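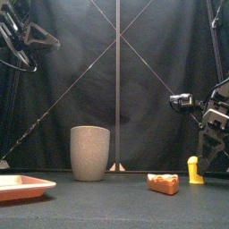

Quick one tonight because I have to be up at stupid o'clock and the bread isn't even in yet.

So. The Small Stuff Box. Those of you who have been reading since the Asergate flat will remember the Small Stuff Box, which started as a shoebox and then became two shoeboxes and then one of those big lidded crates, and which I have now carried through 3 moves without ever once looking at the bottom of it. Well, Thursday I looked at the bottom of it.

Usha Kurian is to blame. She came over for coffee, said "what's in there" and I said "oh, bits" and she gave me the face. You know the face if you know Usha. Coffee was abandoned. Everything out.

71 things. I wrote it down on the back of an envelope as we went, one line each, because she said I'd never believe it otherwise, and I wouldn't have. Pens that don't write. A key to what. Half a deck of cards from the trip to Cáceres, still smelling of sunscreen, don't ask me how after all this time. Four (four!) tape measures. And then the toys and cups and odd dishes, which is the part I always stall on.

Rule I've settled on, after much faffing: a dark surface and only a few things on it at a time. When it's all in a heap I can't decide anything. Everything looks like everything else and I just put it back. Put three or four pieces out with space between them and suddenly I have opinions.

The speckled gray cup stays. No arguement. It's got no handle so it's useless for tea, burns your fingers, but toothbrushes, pencils, the wooden spoons if I'm desperate. It will find a job.

Salmon-pink tray, also stays. Shallow, good for keys and the change out of coat pockets. I had one like it on the hall shelf years ago and missed it more than makes sense for a tray.

The orange block with the pale wavy top, no idea. Shona MacLeish swears it came from her in a birthday parcel. Shona also swears she returned my casserole dish, so. Pending.

Then the little yellow things. I have a real weakness for yellow, always have, it's why I can't be trusted in the Plarden bargain aisle. Cheap, cheerful, gets into every drawer in the house. Most of those went in the giveaway bag and I felt fine about it. Really fine! Until the ball.

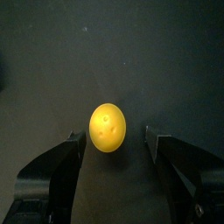
I like the dimples. I like that it's a bit taller than it is wide, so it doesn't look like it came out of quite the same mold as everything else. It is no use to anyone and has no job and I couldn't put it in the bag. Usha said one. You get one. So that's my one.

Final score, 14 things kept. The rest is by the front door in two bags where I will trip over them until probably the end of October. The envelope is stuck on the fridge as evidence.

Things I'd do different: start earlier in the day, have the bags ready first, not have music on (I kept stopping to sing). And eat something. We got to the tape measures and I was so hungry I nearly kept all of them just to be finished.

Next up is the drawer with the cables. There must be 1,000 of them in there, breeding. If anyone has a system for cables that doesnt involve buying forty little labeled pouches, comments are open. Somebody last time said bread bag clips and I've been saving them up.

Right, oven's beeping. Bread. Bye.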